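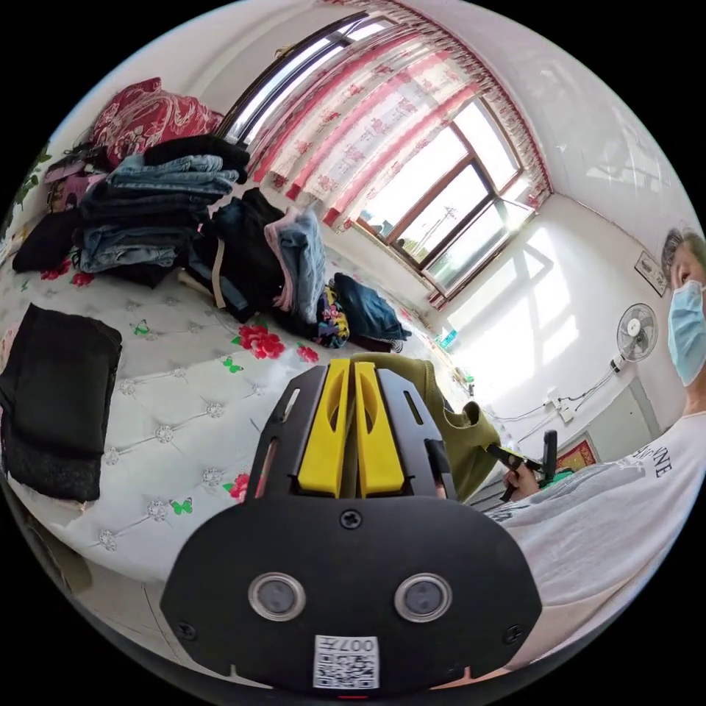
I've been going to watch women's football at Brillton for nearly 3 years now and I still get silly butterflies walking up the hill to the ground. It's a proper hill too, and by the time you reach the turnstile you've earned your tea.

Last week was the cup tie against Gerier, who are two divisions up and brought a coach full of fans with a drum. We had 158 through the gate. The club posts the number on its page after every home match, and I know that sounds tiny if you're used to the big grounds, but the whole lot of us were squashed along the one covered side because of the rain, and the noise under that tin roof was wonderful!

We lost, 2–1. I don't mind a bit (well, I minded on the bus). Our goal came from a corner that everybody in the ground thought had been overhit, and our left back just kept running after it, hooked it back from the line, and in it went off somebody's shin. I screamed so loudly that the woman in front turned round and offered me a throat sweet.

What I love is how close you are to it all. You hear the keeper telling her back four to shuffle over. You hear the captain asking the ref, very politely, whether he might like to look at the shirt-pulling. My niece came along for the first time and got her programme signed by both goalkeepers, and she's been diving about on the landing carpet ever since.

A few of us are already planning the summer. There's a friendly tournament at Atinga in July, with teams coming over on the ferry from Grudance, and I went to the last one before everything stopped. It was two pitches, a burger van and a lot of sunburn. The Grudance side play this lovely quick passing game, hardly ever hitting it long, and I've been wanting to see them again ever since. The ferry people told me the early crossing fills up first, so if you fancy it, get your name down.

Before that there's the small matter of the league. Four home games left, and the club is trying to raise £1,000 for new floodlight bulbs so the evening ones can go ahead. There's a bucket by the tea hut and a cake stall at half-time. The lemon drizzle goes very quickly, so queue before the whistle if you can bear to miss a corner.

Kick-off for the next one is at two. I'll be under the roof with the green scarf on, come and say hello!

Posted 8 March 2022
3 comments | 2 shares
Contact | Back to top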